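Clunik home weather station, review after one winter

I bought the Clunik station in the autumn, when the first long-range forecasts for the winter began to appear and everybody in our forum was arguing about them. I wanted to have my own numbers. My old thermometer hung beside the kitchen window and was always too warm, so in the discussions with Charalambos Psarras I could never win.

In the box there is the outdoor sensor with its radiation shield, a rain gauge, a small indoor display and a bag of screws. The manual is short and the English in it is even worse than mine, but the drawings are clear. I needed one afternoon for the mounting. The mast is not included, which I find a pity at this price.

Temperature is the strong side of this station. I compared it for 17 days with the calibrated thermometer of my neighbour Nuwan Nanayakkara, and on calm nights I could see no difference worth to mention. On sunny days without wind the Clunik reads a little too high, because the shield has only natural ventilation. If you want to know the real maximum in July, you should look for a model with a fan. 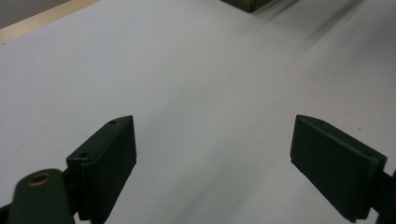

The rain gauge I like less. Light drizzle is often not registered at all, and with snow it is useless, as are all unheated gauges. After the heavy snowfall in our valley it showed zero for the whole morning, and then in the afternoon, when the melting started, suddenly 6 mm in one hour. A beginner could believe there had been a shower. I now write the snow depth by hand into a notebook.

The radio connection should reach 100 metres according to the box. Through two stone walls I get almost 40, and this is enough for my garden. In the coldest nights the display lost the sensor for some minutes, but it always came back by itself. With lithium batteries this happened less.

The software is simple. It draws the curves for temperature, pressure and rain, and you can export the data to a table. What I miss is a comparison with the long-term mean. I have to calculate this myself, and it is the first thing one wants to know when people speak about a cold or a mild winter.

I would buy the station again for temperature and pressure. For rain I am now looking at the separate gauge from Drarnance, and when I have used it for a full season I will write about it too.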